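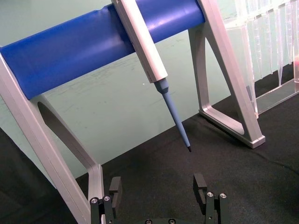 4. Transparent glassware and the idle arm

4.1 Task and setup

Most manipulation benchmarks ask a robot to move opaque things that look much the same from one view to the next. We chose clear glass, partly on scientific grounds and partly through a failure of judgement. The task is a tube transfer: the right arm takes a glass test tube from an acrylic rack and stands it in a beaker of water. The left arm has no part in it. Its job is to stay out of the way, a skill that our earlier policies found surprisingly hard to learn.

The bench is kept cluttered on purpose. A wrist camera spends much of an episode looking at things that don't matter, such as a micropipette hanging from its blue bar between the stand's two legs, and has to report something useful anyway. The head camera sees more of the bench but gets less detail where the fingers meet the glass. We train on both and let the policy sort out its loyalties.

We collected 78 teleoperated demonstrations. Operators were told to work at a comfortable pace, and they interpreted this generously.
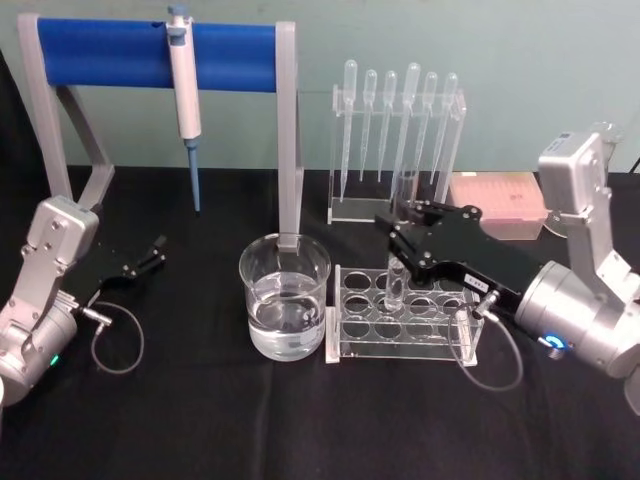
Valdale Manipulation Group, Clamier Laboratory
Preprint version 8/3/25

4.2 Method

Byun, our policy, predicts short chunks of motion for both arms together. It differs from the Brerklow baseline in two respects. The first is a contact head, trained to predict whether each gripper is holding anything. Labels come from finger width and motor current, so no one had to sit through the video marking frames, although one of us had already started by the time this was pointed out.

The second is a stillness term. When the contact head says an arm is empty, and the demonstrations near that state show little motion, we penalise any movement the policy proposes for it. Without this term the idle arm tends to drift towards the centre of the table in sympathy with the working one. With the weight set too high it won't move at all, even in tasks where it should. We settled on a value in July and have been reluctant to touch it.

The grasp at the rack is the simpler half. The tube stands upright in a hole, and the hole forgives small errors in approach. At the beaker there is only a rim and a good deal of refraction, and the fingers have to hold the tube steady at about rim height before the release. We therefore train the contact head on extra samples from this part of the episode. 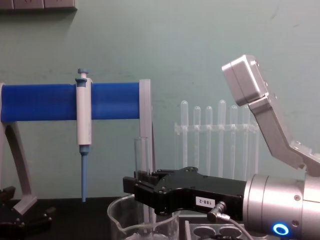
4.3 Results

We ran each policy for 19 trials from matched starting positions. A trial counts as a success if the tube is standing in the beaker after release and nothing else on the bench has been disturbed. Byun failed two trials, both by letting go too early. The baseline failed three times as often, and its failures were more varied and much better attended.

Removing the stillness term left the grasp unchanged but brought back the drift. Removing the contact head did more harm, mostly at the beaker, where the policy would pause over the water as if reconsidering its career.
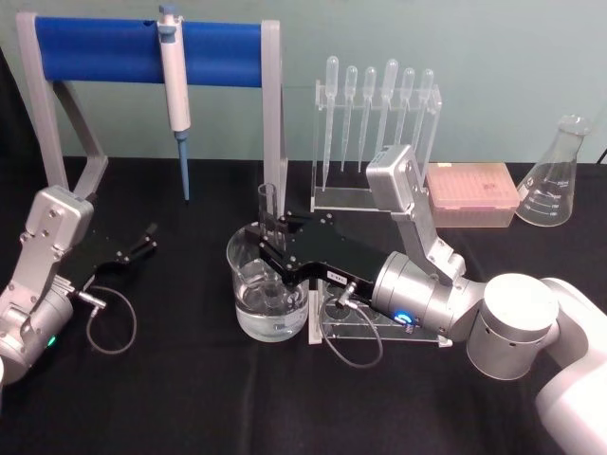 Figure 3. Head-camera view with the right gripper closed around the glass tube in the beaker. The left gripper is open and empty.

The water makes depth estimates near the tube's lower end unreliable, and we don't use them. Both policies see the same colour images at the same resolution. We have not tested coloured liquids, which would probably make the task easier and this section shorter.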